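Robot Learning from Examples
Handout 6: Where the examples come from
Revised 2020-07-11

Read this before the Badura chapter. Badura is good on training and close to silent on collection, and I think that gives people the wrong idea about which half is hard.

The usual claim goes like this: show the robot enough good runs and it will pick up the task. Ask what "enough" means and the answer gets soft. Ask what "good" means and it gets softer. The Stakska set, which we use in Lab 2, has 141 runs on its list. After I threw out the ones where the start was missing or the two arms were out of step in the log, 59 were left. The write-up still says 141.

Some things I want you to be suspicious of:

Variety. People say "varied" when they mean the parts got nudged between runs. If the same pouch and the same cup of pieces are always along the back edge, a model can use them as landmarks. You won't find out until somebody clears the table.

Operators. The Holel set had 2 of them. A model trained on it copies their habits, including the pauses. Is a pause part of the skill, or was the person thinking? The log can't tell you.

Labels. "Success" is one word typed in by a tired person at the end of a run. Khaemba's lab had the same runs labeled twice and the labelers disagreed on 11 of them. I'd guess that is better than most.

Viewpoint. A camera off to the side sees the table well and the contact badly. Fingers and wrist hardware get in the way just when you want to see the grip. Wrist cameras help, but then you have to line up the clocks - and people skip that step more than they admit.

For the discussion, look at the four views below and write down what a model could lean on besides the toy pieces.
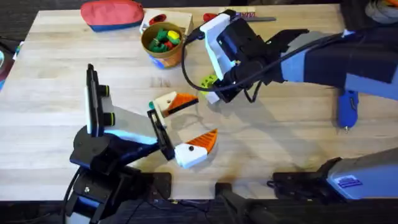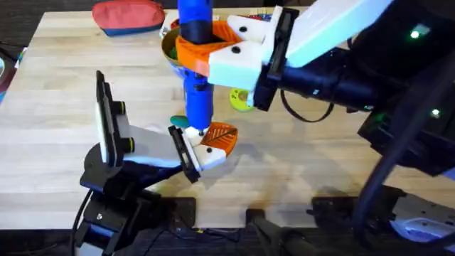
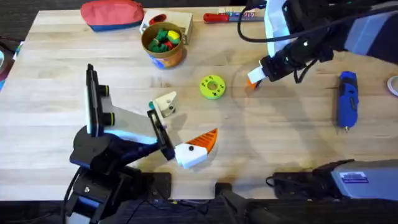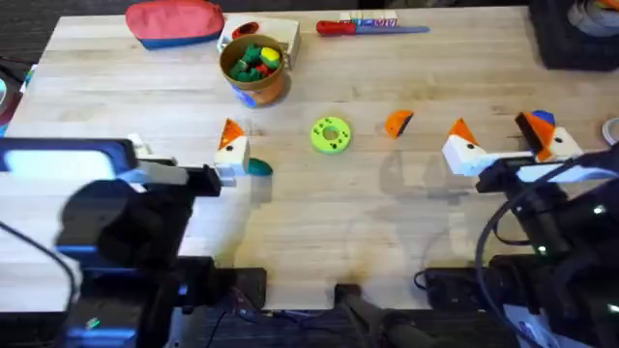

Bring your list to section, one page at most. Then take any 5 runs from the Lab 2 set and label them yourself before you open the label file. Keep your first answers even if you change your mind.

We come back to this in September with the question of failed runs. Most groups delete them. I think that's a mistake, but the evidence is thin on both sides and the papers that claim otherwise mostly test on their own table.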